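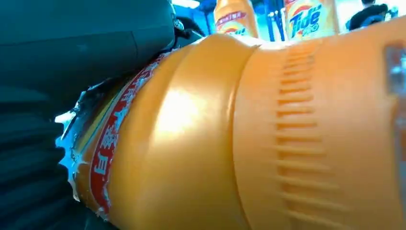 Review: Nundilau ribbed finger pads, after 3 months on our bottle cell

I look after one picking cell at Ummont, which handles detergent bottles. The old flat pads lost their hold on big bottles, so in January my colleague Fabrice Carré ordered this set.

Mounting is simple. Each pad has 3 screws, and I needed 26 minutes for both fingers, including cleaning. The paper guide doesn't say the torque. I wrote to the seller and received the answer the next morning.

The curved ridges hold well on glossy plastic, also when the bottle is lying on its side. I could reduce the closing force by 10 percent. After changing the pads you must teach the closed position again. I forgot this the first time and the gripper stopped with an error.

What I like less: small pieces of label film stay between the ridges. I brush them out at the end of the shift, with a dry nylon brush. Alcohol made the surface a little sticky.

The price is high for two pieces of rubber, but I would buy them again. For small bottles I would keep the flat ones.

4 stars from 5.

Vega Cifuentes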